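Relldale Water Users Association
Minutes of the Regular Meeting, 7/18/23

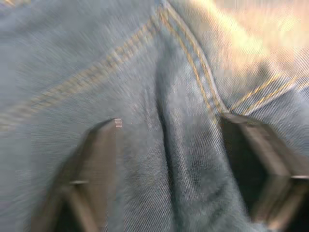
1. Call to order

The meeting was called to order at 6:34 p.m. by Wekesa Mfinanga, presiding. Minutes were taken by Mwangi Langat. A quorum was present.

2. Approval of prior minutes

The minutes of the previous regular meeting were approved with one correction. Under item 5, "Kombo lateral" should read "Kombo main." The error appeared twice and has been fixed in both places.

3. Operations report

Mr. Langat presented the operations report.

Storage. The Ranar reservoir is below the spillway crest and drawing down at the normal rate for July. The staff gauge was re-leveled against the benchmark on the outlet tower. The old readings were high by a small, constant amount. The log has been annotated, but past entries were left as written.

Kombo main. The leak near the county road crossing was excavated. The cause was a failed gasket at a bell joint, with minor washout of the bedding on the downhill side. A repair clamp was installed and the bedding replaced with compacted gravel. The trench is backfilled to grade. Pavement restoration is the county's responsibility under the crossing permit, and the county has been notified in writing.

Meters. Of the turnout meters on the east side, 29 are past their calibration interval. Members discussed whether to pull all of them at once after the season or to rotate them out in groups. Mr. Langat stated that the shop can bench test only a few per day and that pulling them all would leave the winter stock-water users unmetered. He was asked to prepare a rotation schedule with stock-water turnouts last.

4. Vokuva pump station

The association's engineer submitted a written memo, which was read into the record in part. Pump 2 continues to trip on high motor temperature during afternoon operation. The windings tested within limits. The memo attributes the trips to restricted airflow through the louvered panel on the west wall and recommends a larger opening with a filtered intake.

A member asked whether running Pump 2 only at night would avoid the expense. Mr. Mfinanga replied that Pump 1 cannot carry the afternoon demand alone, and that the upper laterals lose pressure when flow at the station drops below 700 gallons per minute. The member asked that this figure be checked against the current pressure records. The request was noted.

Motion to authorize up to $2,000 for materials for the intake modification, with labor by association staff. Seconded. Carried by voice vote.

5. Delivery schedule

The rotation for the rest of the season was reviewed. The present schedule starts the upper laterals first in each cycle. Users on the lower end of the Kombo main reported that their turns begin late when the upper gates are not closed on time. Two written complaints were received.

Discussion followed on gate closing times. The bylaws require the outgoing user to close the gate and the incoming user to confirm it, but do not state what happens if the outgoing user is late. Proposed language was read: time lost to a late closing will be deducted from the late user's next turn and credited to the next user in order. Objection was raised that a user may be blamed for a gate that is jammed with weeds or out of adjustment. The language was referred back for revision to cover mechanical faults. No vote was taken.

6. Easements

The landowner south of the Ranar outlet has asked to move 300 feet of fence closer to the canal bank. The proposed line falls inside the maintenance easement. The excavator needs the full width on that side, as the opposite bank is too steep to work from. The request was denied as submitted. The landowner may resubmit with a removable panel section or a gate wide enough for equipment.

7. Other business

a. The trash rack at the head of the east lateral has two bent bars. Staff will straighten them when the lateral is next off.

b. Aquatic weed treatment is on hold pending renewal of the applicator permit. Mechanical removal will continue in the meantime.

c. Members are reminded that turnout boxes must be kept clear of brush. Staff will not enter boxes that cannot be opened safely.

8. Action items

Langat: meter rotation schedule; check the flow figure for the upper laterals; materials order for Vokuva.
Mfinanga: reply to the landowner on item 6; revised gate language for the next agenda.

9. Adjournment

There being no further business, the meeting was adjourned at 8:10 p.m.

Respectfully submitted,
Mwangi Langat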